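Descaling and resetting the coffee corner, a thread. Took most of Saturday morning, so I'm writing it down in case it saves someone else the time.
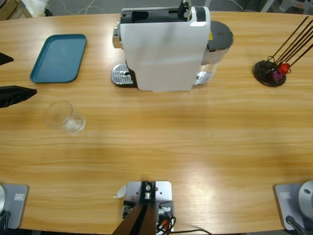
Coffee table as of now: machine, tray, one glass, capsule stand with two left on it.

1/ Background. We moved the coffee things out of the kitchen at the Horham office last October. The kitchen counter was always full and people were making coffee next to someone else's lunch. A separate table works better. It has a rounded edge, so it goes in a walkway without catching anyone's hip.

2/ The machine is a capsule one, white, with the lever on top and the water tank behind. The tank position matters more than I expected when I picked the spot. You need to be able to lift it out from the back without dragging the whole machine forward. If your table is against a wall, leave a hand's width.

3/ The drip tray is the part that gets ignored. The grille is metal and looks fine from above long after the part underneath has stopped being fine. Lift it and check. I do it twice a week now. It used to be whenever somebody complained.

4/ Descaling. Our water is hard, and the counter I keep on a sheet of paper said 542 cups since the last time. The manual says to do it well before that. I used the Tadex liquid, one bottle to a full tank, and ran it through with no capsule in. Then two full tanks of plain water.

5/ Do not skip the second rinse tank. I skipped it in the spring and the first three coffees tasted like a swimming pool.

6/ The blue tray. It was bought for carrying cups to the meeting room, and for a few months it was where everything went to die: stirrers, sugar packets, used capsules, a phone charger. I emptied it, washed it, and the rule is that it stays empty unless you're carrying something.

7/ Glass. I keep one plain clear glass by the machine. It's for the flush: run some water through with no capsule before your coffee, into the glass, pour it away. A clear one shows you if there are grounds or scale flakes coming out. A mug hides all that.

8/ Capsule stand. Round black base, thin metal rods, wire loops to hold the capsules. It's down to a red one and a purple one. I haven't refilled it yet on purpose. I wanted to see what people take when there isn't a wall of color in front of them.

9/ Someone asked me last week which color is the strong one. I don't know. We've changed suppliers twice and the colors don't match between them. I'm going to tape a list to the inside of the cupboard door and stop answering this in person.

10/ Numbers, for the two people who asked. From October to now we went through 1,702 capsules. The Abera ones were 1,398 of those, the rest came from whatever was on sale. I'm not going to do the cost per cup here because the answer made me want to buy a kettle.

11/ Used capsules go in the lidded bin under the sink, and I take them to the drop-off point on Greltton Road when it's full. Let them drain first. A bag of wet capsules will leak through the bottom on the way to the car, and then your car smells like coffee for a month. Not in a good way.

12/ What I took off the table for good: the milk frother (broken since winter), a tin of tea that had no tea in it, a stack of paper cups, and the laminated instructions. They were for the previous machine.

13/ Wiping down. Damp cloth, then a dry one, going along the grain. Rings come up easily the same day and not at all after a weekend. I've stopped using the spray cleaner here. It left a film that showed every time the overhead light was on.

14/ Things still to do: order capsules, put up the color list, find out where all the small spoons went. We bought a box of them and I could find four.

15/ A few replies are asking about getting a bigger machine with a milk tank. We looked at one. It needs cleaning every day, and I know who would be cleaning it.

16/ Someone else asked how long the whole job takes. Descaling is half an hour if you stand there, plus the rinses. Clearing the table was ten minutes. Scrubbing the drip tray was longer than both and I'd rather not go into it.

17/ Next descale goes on the calendar at 232 cups this time. I've written it on the sheet next to the tally and underlined it. If you use the last line on the sheet, there are more in the drawer.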